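August 11, 2018

Open day, bimanual bench. Notes written the same evening, with a few lines added after talking to Renji.

Set up from eight. Doors at ten. Ran until four with one long break when the building lost network. The arms don't need it, but the sign-in tablet does, so people stood in the corridor while Aoi wrote names on paper. Final count from her sheet plus the tablet: 95 visitors. I had planned for half that and it showed in the handouts, which were gone before lunch.

Demo was the cloth task only. Small rack on the brown table, one cloth over it, both arms take part: near arm lifts one end, far arm takes the other, they move it clear of the rack and lay it down. Then somebody resets it by hand and we go again. We talked about showing the cup task as well and decided against it on the evening before. I still think that was right. Switching tasks costs us a recalibration and people lose interest.

Policy was the February checkpoint, trained on 1,210 demonstrations. Renji wanted to use the newer one. The newer one is faster but it still drops the second grasp when the cloth sits at a slant, and visitors were going to be placing the cloth themselves, so slanted was guaranteed. Stayed with February.

Things that went wrong:

Far arm faulted 3 times. Same joint limit warning each time, always on the return move. Cleared it from the pendant and homed both arms before restarting. The log has all of them. It needs a proper look before we run it that long again.

Near gripper closed on air a lot in the first hour. The window blind was up and the sun came across the table. Pulled the blind down and it got better. We wrote this on the checklist last year and then did not read the checklist.

One of the Gosico people asked to see the emergency stop used mid-motion. Did it. Recovery took longer than I would like with a crowd watching, mostly me hunting for the right terminal window.

Things people asked, as near as I can remember them:

How does it know where the cloth is. (Most common by far. Renji's answer was better than mine: it has seen a lot of cloths in a lot of positions and is going by what worked then.)

Whether both arms are run by one program. Yes.

What happens if you put a hand in. We don't let you. Several people did not like this answer.

Could it fold a fitted sheet. No.

The two visitors from Pullow stayed nearly an hour and wanted cycle times. I gave them the bench numbers and said twice that these are research numbers. They handle hospital linen and their problem is picking single items from a heap, so our rack is a long way from what they need. Aoi has their card. Ms. Sveinbjörnsson from the Dundex office came by late and asked for a shorter version she can bring guests to, ten minutes including questions. Doable if we start with the arms already homed.

Resetting: letting visitors drape the cloth was the best part of the day. They tried to beat it. Folded edges under, bunched it up in the middle, pulled it down over the pegs. The bunched ones failed nearly every time. Those are worth collecting as training starts, so I wrote down the kinds I remembered on the whiteboard. Please don't wipe it yet.
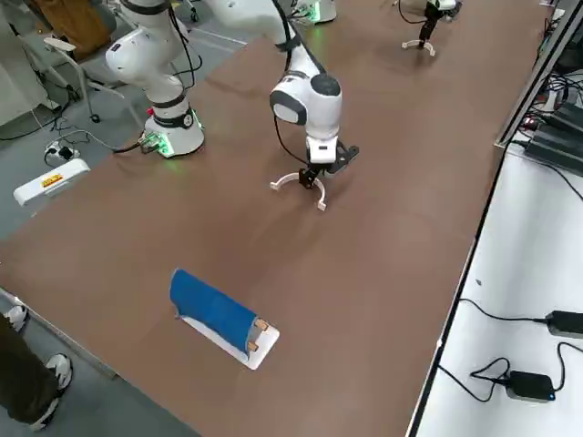 Rack with the blue cloth on, near gripper open.

For anyone repeating this start position: what matters is that the white base plate stays visible at the right end, with the two peg ends clear of the cloth. When the cloth covered the pegs completely the first grasp went wide. I have no numbers for that, just a day of watching it.

Tape on the floor held the line well enough for adults. Children went under it. Next time a real barrier on the chair side, and one of us does nothing except stand there. I tried to talk and watch the floor together and did both badly.

To do:
Pull the fault logs from the far arm, compare the joint positions (me)
Slanted and bunched cloth starts, 4 sessions to begin with (Renji)
Reply to Pullow, send the bench numbers in writing with conditions (Aoi)
Put the blind on the first line of the checklist
Print twice the handouts
Ask facilities about the network outage

Renji adds: the wrist cable on the near arm should be checked for rubbing before the next long run. He will look at it when the arms are powered down.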